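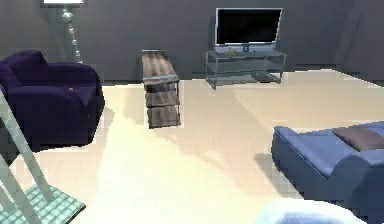

Hildegard Janssen wrote back that the deadline in her lease dispute had already been moved once, and that she would like to hear from other people on the list before she signs anything. Her message is quoted below so that everyone has the same facts. My answer follows it.

> Prakash and all,
>
> Thanks for the quick reply on Monday's thread. To fill in what I left out: I rented the ground floor unit on Botia Street for three years. I moved out at the end of January. The deposit was two months' rent. The management company, Contreras, sent me an itemized list 28 days after I turned in the keys. It keeps the whole deposit and asks for $131 on top of it.
>
> The items are carpet replacement in two rooms, repainting throughout, a cleaning fee, and a "turnover administration charge." I have never seen that last one before and I can't find it in the lease.
>
> They have now sent a release form. It says that if I sign, they will drop the $131 and "all matters between the parties arising from the tenancy" are settled. They first gave me 10 days, and when I asked for time they gave me 20. Part of me wants to sign and be done with it. Is there any reason not to?
>
> I still have my move-in checklist, signed by both sides. I don't have a move-out checklist. I asked for a walk-through and was told they don't do them.
>
> Hildegard

Hildegard,

I would not sign it yet. I am not your lawyer and I don't know every local rule that applies to you, so take this as background and get somebody licensed in your state to read the actual papers. Most county bar associations have a referral line, and the legal aid office may help with a deposit case even if you are over their income limit for other things.

On the release. What they are offering is to stop asking for $131. What you would be giving up is your claim to the entire deposit, plus any penalty your state allows when a landlord keeps a deposit wrongly. Some states let a tenant recover two or three times the amount withheld if the landlord acted in bad faith. Once you sign language like "all matters between the parties," it is very hard to get any of that back. It doesn't matter that the form is one page long.

On the 28 days. Look up the number for your state before you do anything else. The time a landlord has to return the deposit or send an itemized list varies a lot. In some places 28 days is fine and in others it is late. Where it is late, the landlord may lose the right to keep any of the deposit, no matter what shape the unit was in. Check also what starts the clock. It can be the day the lease ended, the day you gave up the keys, or the day you gave them a forwarding address in writing. If you never gave the address in writing, do it today and keep a copy.

On the carpet and paint. The usual rule is that a landlord can charge for damage but not for ordinary wear. Three years of people walking on a carpet is wear. Even where there is real damage, many courts will not let a landlord charge the full price of a new carpet for an old one. They look at how old it was and how much life it had left. Ask Contreras in writing for the date the carpet was installed, the date of the last paint job, and the invoices for the new work. If no work has been done, ask for the estimate they used.

On the administration charge. If it isn't in the lease and no statute allows it, they will have trouble defending it. Read any addendum you signed too. When I rented at Stesidside years ago the fee was in a pet addendum, and I didn't have a pet.

On the walk-through. Some states give the tenant a right to be present at a move-out inspection and some don't. If yours does, their refusal matters. Save the message where they told you they don't do them. If it was a phone call, write down the date, the time, and who you talked to while you still remember.

What I would send them is a short letter, certified mail, that does the following:

- says you dispute the deductions
- asks for the invoices and dates above
- demands return of the deposit by a specific date
- says you will file in small claims court if it isn't returned

Leave out how they treated you during the tenancy. A judge may read this letter later and it should be easy to read. Don't return the release with parts crossed out either. Just don't return it.

One caution. If they do have good proof of damage, they can file a counterclaim, and you should be ready for that with your checklist and any receipts. Don't cash a check from them marked "payment in full" until somebody has looked at it.

Someone asked me off list whether the Flendora case from last fall is any help here. I don't think so. That was a commercial lease, and the deposit rules we are talking about are for residential tenants.

I will be at the courthouse Thursday and can pick up the small claims packet if you want one mailed to you.

Prakash Venkataraman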